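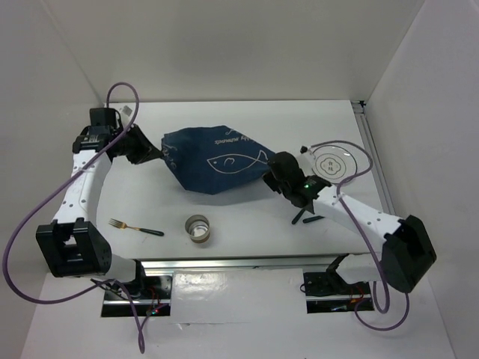

## Wed 2 May – gripper day

Finally got a whole day on the fingers! Fulvio Bianchini wants to know by July whether we stay with the Hivura set or go over to the Testa ones, so I've been swapping pads and writing down every single pinch. Cloth is still what I care about most. The navy bag with the fish on it is a great test (it bunches up wherever it likes), and I could happily watch two arms fuss with it till dinner.

Then plates, on the navy mat. I like coming down on the rim from above – less drama than going in low, at least with these angular fingers. Jinlong Luo thinks I close too fast. He's probably right. I had the limit at 3299 on the Gomberg controller and dropped it to 2244 after lunch, and I want a run at 2000 before I say anything out loud.
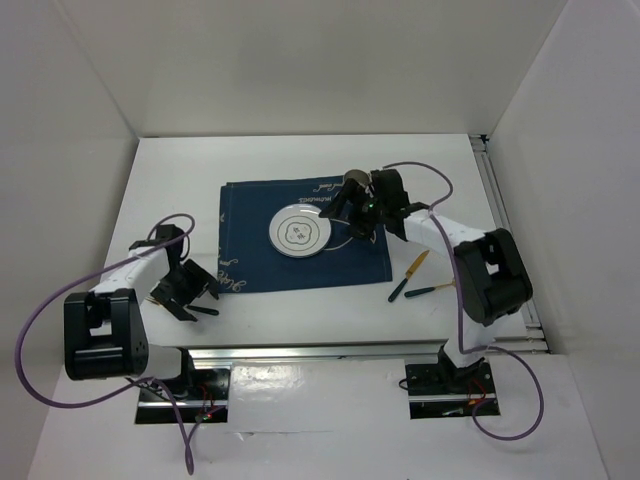
*Right gripper over the plate rim, left one open beside the mat.*

Forks tomorrow. Gold tines, skinny handles, ugh. Must also email Samosier about the spare pads, order 571.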